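The Drillier talks are back on, and I am far too happy about it

2 October 2024

I got the news on the bus and nearly missed my stop. After a whole summer of sulking, the delegations from Putolside and Jalisska are going back to Drillier to talk about the bridge, the meadow and the wonderful, ridiculous Van Acker lease. If you have been reading this blog for a while you know what that does to me. If you're new, welcome! You picked a good week.

A quick catch-up, then. Putolside is on our side of the river and Jalisska is on the other, and the river is an international border. The long meadow below the bridge belongs to them on the map but has been let to us under the Van Acker lease, which runs for 999 years and was signed by people who clearly expected everyone to stay friends. We pay rent, they maintain the bank, and people from both towns walk their dogs there. For most of my life that was the whole story.

Then in spring their foreign minister, Safta Surdu, gave a speech in which she called the lease "a polite form of occupation." Our government called in the ambassador, their government called in ours, and by the next morning there were officers checking passports on a footbridge where people used to carry home their bread. I was furious for about a week, and then I did what I always do, which is read the original document with a pot of tea.

It's a fantastic read. Most treaties are padding, but the people who wrote this one cared about everything. It has a clause on fallen trees. It has a clause on what happens if the river moves (the border moves with it, the rent doesn't). It even says which of the two towns has to supply the ink for any amendment, and I would love to know what went wrong the time before to make somebody write that down.
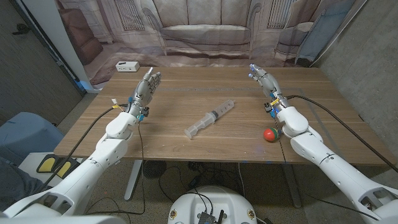

So who can change the lease? The two national governments, acting together, but only after both town councils have given their consent in writing.

People keep missing that second half! Every panel show I've watched has treated this as a fight between two capitals, with maps and arrows and a retired general. The town councils have a real veto, and they were written in on purpose, by people who didn't much trust capitals either. Jolien Declercq has been making the point in the Putolside council since the first day. She asked the ministry to confirm it and got back a letter so carefully worded that it took me three goes to see that it said she was right.

My other favorite person in all this is Lourenço Cardoso, who leads the talks for our side. He has no gift for television whatsoever. Asked whether the speech was an insult, he said he would prefer to discuss the culvert, and then he did discuss the culvert, at length, until the interviewer thanked him. I cheered. The culvert under the east bank is a real problem with a real bill attached, and if you can get two angry governments to agree on who pays for a pipe you have them sitting at a table, being boring together – and that's when the useful stuff gets done.

Now for what's on the agenda, as far as it has been made public.

The passport checks come first. There are 400 people with jobs on the opposite bank from their beds, and since spring they've been standing in line twice a day. The proposal is a crossing card, issued by either town and good in both directions. I love this idea. It existed in my grandmother's time, she had a green one, and my aunt still keeps it in a drawer with her buttons. The argument is over who holds the list of names. Jalisska wants one shared list and our interior ministry wants to keep its own. I lean toward the shared list, mostly on the grounds that two lists will disagree by the second morning.

Then the rent. It hasn't gone up since the lease was signed, and Surdu is right that the sum is silly now. I know that's not a popular thing to say over here, and I had some grumpy messages the last time I said it, but I think we should offer to pay more before we're asked. It would cost less than the overtime at the checkpoint.
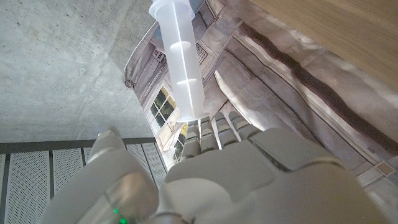
Third on the list is the wording of the new preamble, and I can hear you yawning, but stay with me. Evelien Van Damme, who chairs the meetings and belongs to neither side, has asked both delegations to leave the word "sovereignty" out of the first page and put it in an annex. Clever! Everybody fights over the top of a document, where it's roomy and there's space for history and friendship and rivers. The bit that does anything is farther down and much tighter, like the syringe standing up in those pale gray fingers, with its wide flange at the top and the narrow end tucked away out of sight behind them. I'd happily let both capitals have all the flourishes they want in the preamble if they leave the clause on council consent alone.

Ximeng Lü wrote in after my last post to say I'm being naive, and that the talks are only happening so that both governments can say they tried. It was a good long comment and you should go and read it. Lü thinks the capitals will let the meetings drift until the cold weather, then blame each other. Maybe! It did happen at the last round. But last time there was no chair from outside, the councils weren't in the room, and the delegations weren't even staying in the same hotel. Now they're all under one roof in Drillier with a single breakfast buffet, and I've got more faith in a breakfast buffet than in most declarations.

If it goes well, a draft could be in front of both councils in December. The Putolside session is open to the public and I will be there with sandwiches. I'm hoping to get over to the Jalisska one too, passport line permitting – a reader over there has offered to save me a seat and translate the rude parts.

One correction before I go. I said in August that the fallen tree clause gives the timber to whichever town the tree falls toward. It goes to the town whose bank the roots are on. Thank you to everybody who wrote in, and there were more of you than I would ever have guessed for a clause about trees. I've fixed the old post.

Next time: the culvert, with all the money laid out. I've been promised the engineers' report and I can't wait.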